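Refurbishing an old Dell: what to check before you spend

Sellers will tell you an old office desktop needs a new processor, fresh paste and a bigger graphics card. I doubt most of it. Unplug the machine, open the side and look first. Write down the card model before you order a "better" one.

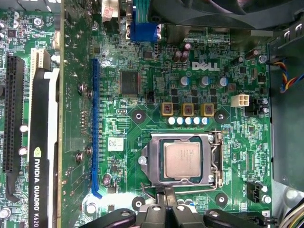
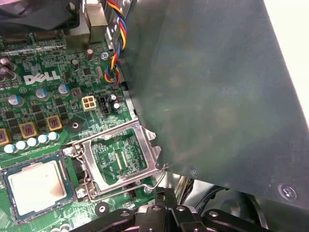 Thermal paste is where the silliest claims live. Archana Chauhan paid $44 for a tube that promised miracles, and I couldn't measure any. Any ordinary paste will do - a small dot in the middle. With the processor out and the load plate up, keep fingers and paste away from the pins in the socket. Clean a stained heat spreader with alcohol and a lint-free cloth, then let it dry before it goes back in.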